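I've been promising a write-up of our Thursday at Aken for long enough that two of you have now asked whether it got lost in the mail. It did not! I just take a lot of notes, and then I have to find them all (one page was in my coat, under a sandwich receipt).

## Getting there

Aken has the ground floor of an old printing works at the Flolcombe end of the canal, and if you go, please ignore the sign for visitor parking, which leads you to a locked gate and a very long reverse. Park behind the bakery. We were a group of nine, mostly from the repair club plus a few spouses who had been told there would be lunch, and we were met at the door with visitor badges and coffee so strong that I was still thinking about it at bedtime.

The building is warm and smells faintly of toner, or perhaps I only imagined that after hearing what it used to be. There are four work cells along the canal side and a long room at the back where people sit at screens and go through recordings. I had pictured something much louder. Mostly what you hear is fans, and now and then somebody saying "reset" across the room.

## What they're up to

The project is called Bilar, and the idea is to teach a pair of robot arms to take desktop computers apart and put them back together, memory and processor and drives and all. Nobody sits down and writes out every movement. A person guides the arms through the job, the whole thing is recorded, and that recording becomes one example. Then they do it again with things moved a little, and again, and again. When we visited they had 1218 finished examples on the books, and our guide said it in the tone my grandmother used for jars of plums.

I asked how long one takes, and the answer was that a simple one, a single part from tray to board, is a matter of seconds if the operator is having a good day. A good operator gets through 30 in a morning before they're made to stop and stretch. They are quite strict about the stretching, because a tired person makes sloppy examples and the system will happily learn sloppy.

We were allowed to stand at the second cell for as long as we liked, and I'm afraid I liked for quite a while.

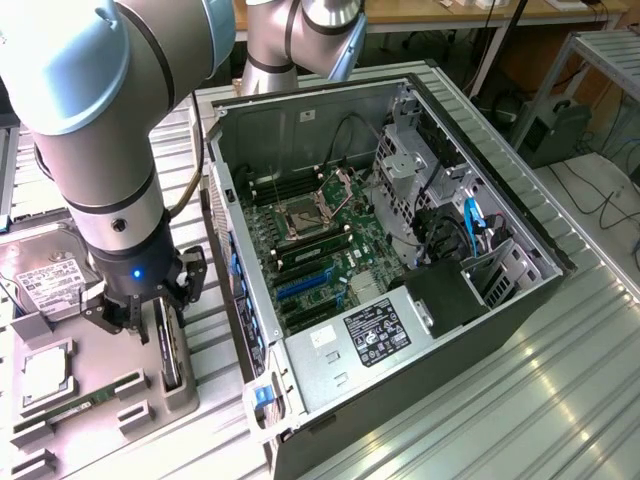
*The parts tray and the open computer case in the second cell, with the gripper down at one of the tray's slots.*

If you have ever put memory into a computer yourself, you'll know that little moment when you're sure it's lined up and it isn't. I have bent over enough of these cases on my own kitchen table to feel a real kinship with those black fingers. The tray is gray and divided up with pockets and raised tabs, so that the hard drive has its own spot, the processor has its own square, and a memory module can sit between the tabs along the bottom edge. I could happily use one at home, and I said so more than once. The processor socket on the board had its bracket lifted open, too, and a couple of us winced on behalf of the pins.

What surprised me most was that they keep the fumbles. An attempt where the part goes in crooked and has to be picked up again is saved and marked as such, and these turn out to be some of the most useful ones, as they show the system how to get out of trouble. Only the truly hopeless ones get thrown away. There were 28 in that pile from the week before, and one of our party asked if she could see them all, which got a big laugh and a polite no.

## The back room, and lunch

In the back room they watch every recording through and write a short line about it: which part, where it started, where it ended up. The software they use for this is called Salazar, and it looked to me a bit like the programs people use for home movies, with a strip along the bottom and little colored flags. We each got to label one. Mine was sent back for being too long, and anyone who reads this newsletter will not be amazed.

Lunch was soup and very good rolls (from the bakery, so we felt better about the parking). They're happy to have groups again in May, mornings only, and they'd like closed shoes and no dangling scarves near the cells. Drop me a note if you want to be on the list, and tell me if you need a lift, as I have room for three and a folding chair.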